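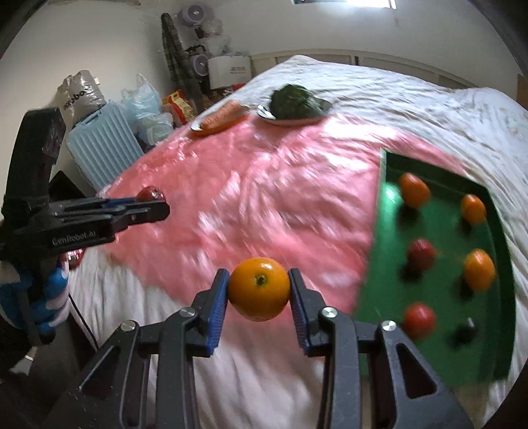
Sorting and Storing Fresh Fruit and Vegetables
Household Advice Sheet, Camari Residents' Services

Residents moving into furnished units at Camari and Kozan frequently ask how fresh produce should be handled where bench space is limited. The following advice applies to both buildings and replaces the sheet issued in June.

Choosing a place to sort

Any flat, clean area will serve. Where the kitchenette bench is too small, a table, a desk or a made bed may be used, provided the bedding is protected. Lay a plastic sheet over the doona before any produce is set down. The sheet should be large enough to extend well past the work on every side. A shower curtain kept for the purpose is suitable, as is a plastic party tablecloth. Painters' drop sheets are not recommended if they have previously been used for painting.

Plastic laid over a doona will wrinkle and slide. Smooth it out by hand, and keep heavier items towards the middle of the bed. Round fruit will find any hollow, so a tray with raised sides should be used for anything likely to roll.

Sorting the shopping

Oranges, mandarins and other citrus may share a tray. Place them in a single layer with the soundest at the back and any soft or marked fruit at the front, where it will be eaten first. Citrus keeps for several days at room temperature and considerably longer in the crisper.

Apples release ethylene gas, which hastens ripening in other produce. They may sit beside the citrus while sorting is under way, but should be stored apart from leafy greens, broccoli and carrots. Carrots kept near apples can turn bitter. Small specks on the skin of an apple are generally harmless and are no reason to discard it.

Tomatoes should be left out of the refrigerator until ripe. Store them stem side down on a plate or shallow tray, out of direct sun and not stacked. Once fully ripe they may be refrigerated for a short period and brought back to room temperature before serving.

Plums and grapes bruise readily. Handle them last and set them apart from harder fruit. Grapes should go into the refrigerator unwashed, in a container that allows some air to pass.

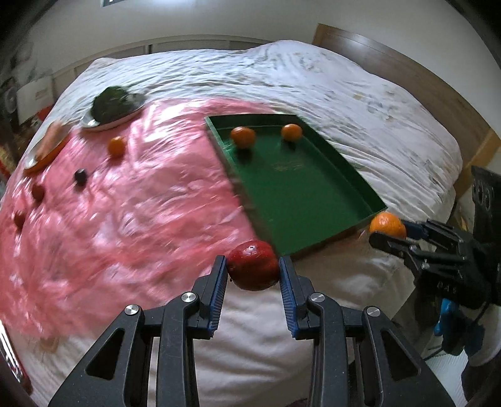
Greens and broccoli should not remain out longer than the sorting requires. Place them on a plate of their own, remove any damaged outer leaves, wrap loosely in a clean tea towel and move them to the crisper. Broccoli is best eaten within 4 days of purchase. Carrots should have their tops removed before storage, as the tops draw moisture from the root.

Handling

Fruit should be lifted and set down, never dropped or tipped from the bag. Hold each piece from both sides with even pressure, and check the underside before placing it in the tray – most bruising and mould is found where the fruit has rested against something else. Any piece showing mould should be put straight into the green-lid bin, and the pieces that touched it wiped and used the same day.

Gloves are optional. Residents who wear them should use a clean pair kept for food, separate from those used for cleaning.

Washing

Wash produce immediately before eating or cooking. Moisture left on the skin shortens storage life, particularly for stone fruit and berries. Detergent should not be used. Cold running water is sufficient, with a soft brush for carrots and other root vegetables.

Trays, plates and sheets

Shallow trays may be borrowed from the front desk at Camari. At Kozan they are kept in the cupboard beside the lift, shelf 133. Trays are to be returned clean and dry. The Provine trays are dishwasher safe on the top rack only; the older Darex trays must be washed by hand in warm water, as they warp.

Plastic sheets should be wiped on both sides with a damp cloth, hung over the shower rail until dry, and folded with the food side inward. A sheet that has torn should be replaced, as juice will pass through even a small split. Citrus juice spilled on a doona cover should be rinsed with cold water before the cover is laundered. Tomato stains respond to the same treatment, followed by a soak.

Bedding exchange

Residents whose bedding has been stained beyond ordinary laundering may request an exchange at either front desk – please quote form 199 and have the item bagged. Enquiries about trays, bins or storage should be directed to extension 655 between 9 am and 4 pm.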